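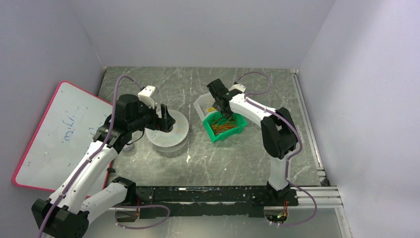 Are robot arms at a wire shop going to cut our hours?

We do kitting and rewinding for wire at a small place, 30 people on my side of the building. Management says two arms are coming in November for sorting and spool work. They say "no layoffs" but nobody has put anything in writing about hours. Anyone been through this? What really changes for the people on the bench? I've been there 4 years if that matters. Pay is hourly plus a piece bonus.

Posted by Darius Rozīte

Vaida Butkienė
Hours mostly stayed put where I work (Ernska, wire and small parts). The piece bonus is what went. So ask about the bonus first, before you ask about anything else.

How it went for us. The arms took over the dull part, picking wire out of bins, moving spools. Slower than a person at first, a lot slower. But they don't go to lunch. After a while the count per shift was the arms' count and not ours, so a bonus based on pieces made no sense anymore and they just dropped it. Took us until spring to get a flat rate added back. My paycheck was short 59 dollars a week that whole time. Get it in writing NOW, while they still need you to train people and be nice about it.

Other changes, quick list sorry, on break:
- somebody has to tend the cell. Ask if that's a new job grade. Ours wasn't untill we pushed.
- more standing and watching, less hand work. My wrists are better. My feet are not.
- stops. Lots of stops the first months. Ask who gets blamed for downtime.
- the training was one morning and a binder. Ask for more.

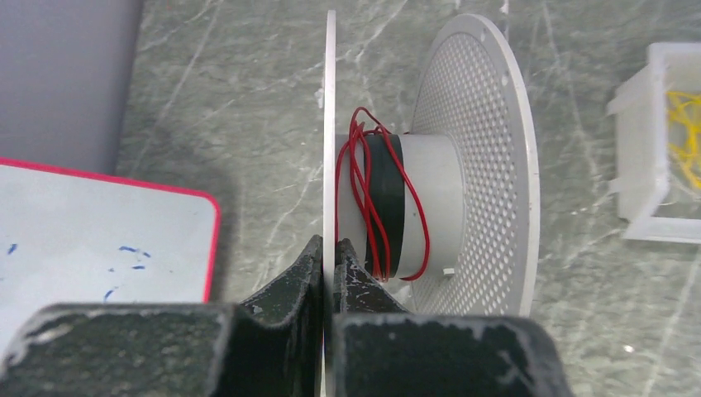 Thin wire is the thing your managers probably haven't thought about. A robot is fine with a box, same shape every time. Wire isn't. It springs, it snags, it comes off the core when it feels like it. Gripping the spool by the edge of the flange is the easy bit, but look at red wire sitting in loose loops around the core like that and you know one strand is going to catch on something sooner or later, and then it's a person with patient hands sorting it out. That's your bargaining chip. Also check the fingertips on whatever they install. Scuffed and chipped like those two, I'd want to know who inspects them and how often, becuase at our place that landed on the operators with no extra time for it. Put it on the list for your meeting.

Ruwan Fakir
they always say no layoffs. at Duvness they said it too and then just didnt replace people who left. was 200 of us, you do the math. start looking

Nimal Pathirana
Bit more mixed from me. I went from bench to cell tender at Dravico. Night shift, starts 10 pm, two arms and me. Pay went up a little. Work is ok, kind of lonely. I used to talk to four or five people all shift and now it's the radio.

What I'd do in your spot: ask to be one of the first trained, even if you hate the idea. The first ones in got to say how the bins should be laid out and which jobs stayed by hand. People who came in later got whatever was left, mostly nights. And keep your own notes on stops, time and what happend, a cheap notebook is fine. When the supervisor said the operators were slow to reset I had six weeks of notes and that talk was over pretty fast.

Don't know about piece bonus, we never had one.

Darius Rozīte
Thanks, Vaida the bonus thing is exactly what I was scared of. Meeting is next week, gonna bring it up and the job grade too. Did you guys get the flat rate through a union or just by asking?

Vaida Butkienė
No union. Eleven of us signed one letter. Eglė Grigaitė from our second shift wrote it, half a page, just the numbers from our old pay stubs. HR sat on it for a month then said ok.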